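Subject: Re: [gripper-users] Fingers won't let go of thick knits
From: Ylva Moen

Oh, I'm so glad somebody else hit this one! We lost most of March to it.

> We're at Patalden, running the Carkon firmware on our hand-held units.
> T-shirts and towels are fine. On chunky sweaters the fingers close
> normally, but when the trigger is released they stay shut and the
> log fills up with error 958. Power cycling clears it. Has anyone
> got further than that?

Yes! The short version is that 958 is a stale position reading. The finger encoder drops out under a long squeeze, the controller thinks the fingers are already open, and so it never sends the open command. Thin cloth doesn't load the fingers long enough to set it off. A cable knit does it beautifully.

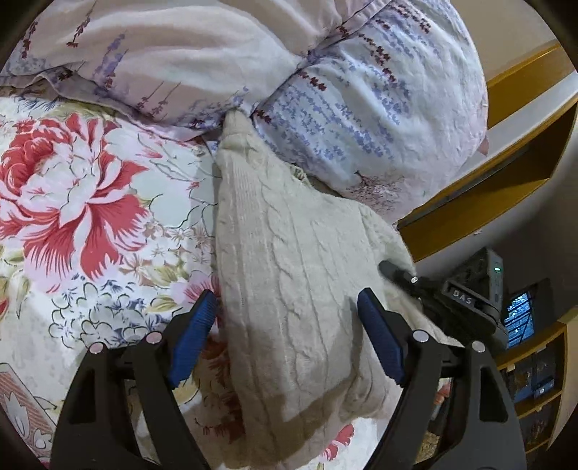
Does the fault damage the motor? We haven't seen any damage, but the motor gets hot if you leave it clamped, so cut the power as soon as the fingers stick and let it cool before you go again.

Two things fixed it on our side. First, reseat the encoder plug (ours had crept out a little on both units, you can feel it click when it's home). Second, set the hold timeout to 500 ms. It ships at 2 seconds, far too generous for wool. After that we did over 360 grasps on the heaviest knits we own without a single lockup, and I may have done a small dance in the Premham lab.

One safety note, please: don't pry the fingers apart by hand with the power on. A colleague tried it, the reading came back halfway through and they snapped open on his thumb. Bruised, nothing worse.

Kongkaew has our logs if you want to compare. Send yours too, I'd love to see whether the dropout looks the same!

Ylva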